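Dromonine Building, Room 181
Work Table, Tray and Storage Safety Checklist
Gosness Site Services
Date of inspection: 4 May 2025
Previous inspection: January

This checklist covers papered work tables, the trays and boxes kept on them, the shelving beside them, and the floor between the door and the sink. Electrical testing is recorded on a different form and is not repeated here. Allow 15 minutes for each table.

Mark each item OK, ACTION or N/A. Write a comment for every ACTION. A comment on an OK item is welcome if the next inspector would find it useful.

Section 1. Floor and access

1.1 Main door opens fully and closes without being pushed. OK
1.2 Walkway from door to sink is clear. ACTION
Comment: Two flattened cartons were leaning on the wall by the sink and had started to slide into the walkway. Moved to recycling during the inspection. The recycling cage was nearly full, so it is likely they were left there for that reason. Ask for an extra pickup.
1.3 Floor is dry and free of tape scraps and paper offcuts. ACTION
Comment: Offcuts under the sink end of the room. Tape scraps stick to shoe soles and get carried into the corridor. Sweep after any re-taping, before the tables go back into use.
1.4 Floor mats lie flat. OK
1.5 Exit sign lit. OK
1.6 Fire extinguisher in place, pin and seal present, tag in date. OK
Comment: The bracket is loose on its lower screw. It still holds. Added to the Burovgate maintenance list.

Section 2. Table covering

2.1 Paper covers the working area with no tears. OK
2.2 Paper edges are held down on all sides. ACTION
Comment: Edges are lifting in places. A lifted edge catches sleeves and the underside of trays. Fasten along the full length, and don't just tape the corners.
2.3 Creases are flat enough for a tray to sit level. OK
Comment: Light creases are acceptable. Replace the paper if a tray rocks when pressed at one corner.
2.4 Paper is free of spills and grease. OK
2.5 Spare roll is stored on its side, off the floor, with chocks. ACTION
Comment: The roll was standing on end behind the door. It is heavy and will go over if the door is pushed hard. Laid down on the bottom rack, chocks fitted.

Section 3. Tape grid

3.1 Tape is stuck down along its whole length. ACTION
Comment: Press each strip with a thumb from one end to the other. A strip that lifts at the end should be replaced whole. Short patches over the old tape build up a ridge.
3.2 Lines are complete, with no gaps. ACTION
Comment: Close any gap at the next re-taping. A small gap is not a hazard, but items get placed across it and the two cells end up being treated as one.
3.3 Lines are straight enough for the cells to be told apart easily. OK
Comment: The old version of this form asked for straight lines and gave no tolerance, and inspectors marked it differently each time. A slight bend is fine. If two people looking at the same cell would disagree on where it ends, re-tape it.
3.4 Pen marks on the paper are known and still wanted. ACTION
Comment: Cross out old marks or change the paper. Marks left over from an earlier layout cause mistakes.
3.5 Knives used for cutting tape are retracted and put away. OK
Comment: Both knives were in the drawer. The Hakala safety cutters ordered in January have arrived and should replace them. The knives can then go to the main store.

Section 4. Shelving and racks

4.1 Shelves are level and fixed. OK
4.2 Heavy items are below waist height. OK
4.3 Load label is readable. ACTION
Comment: The label on the tall rack has faded. The figure on file is 240 lb per shelf. Print a new one and cover it with clear tape.
4.4 Nothing sticks out past the front of a shelf. OK
4.5 Step stool has all its rubber feet. OK

Section 5. Trays and boxes

5.1 Trays have no cracks or sharp edges.
5.2 Handles, where fitted, are tight.
5.3 Mixed sizes and mixed materials are not stacked together.
5.4 Anything used as a stand is level, dry and at least as wide as what rests on it.
5.5 Stacks stay in place when the table is nudged by hand.
5.6 Loose cables are coiled and kept off the part of the table where trays are moved.

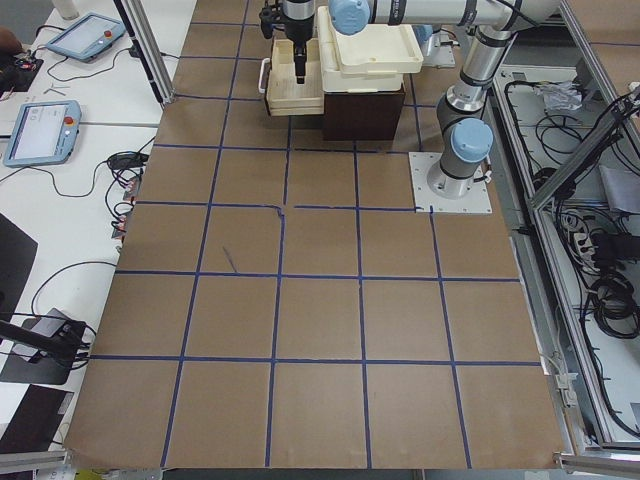
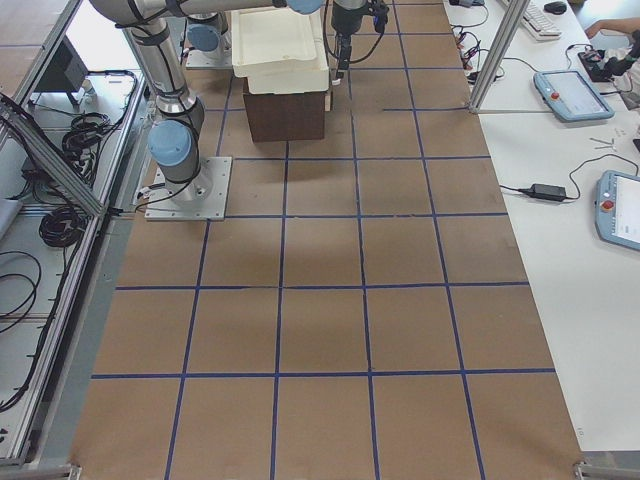
Comments on Section 5: Stacking is the part of this inspection that gets the most OK marks with the least checking, so please put a hand on every stack before marking it. Item 5.4 is the one to read carefully. Plastic trays resting on a dark brown box, as in both pictures, reach a little past the box on one side, and that is an ACTION under the present wording even when the stack feels steady. The remedy is a wider box or a direct place on the table. In the first picture the wooden trays have a handle on the left side of the stack, and item 5.2 applies to it. For 5.6, the cable bundles lying on the lower shelf in the second picture are the arrangement to follow for coils, and the loose tangle at the far left of that shelf should be coiled the same way.

Cardboard used as a stand gets soft at the corners long before it looks worn. Press down on each top corner with the flat of the hand. If the corner gives, flatten the box and use another one.

Section 6. Follow-up

6.1 Fasten paper edges. Before next use of the table.
6.2 Replace lifting tape and close gaps. At next re-taping.
6.3 Fit a wider stand for the plastic trays, or remove the stand. Before next use of the table.
6.4 Coil loose cables. Same day.
6.5 New load label for the tall rack. Within the month.
6.6 Extra recycling pickup. Ask Burovgate.
6.7 Extinguisher bracket screw – already on the list, check at the next inspection.

Notes for the next inspector: The paper stock is listed in the site catalog under item 3000. Order two rolls at a time, as a single roll is often held back until there is a second order to go with it. Blank copies of this form are kept in the top drawer by the door. File the completed form in the Room 181 folder and leave a copy on the clipboard until every ACTION has been signed off.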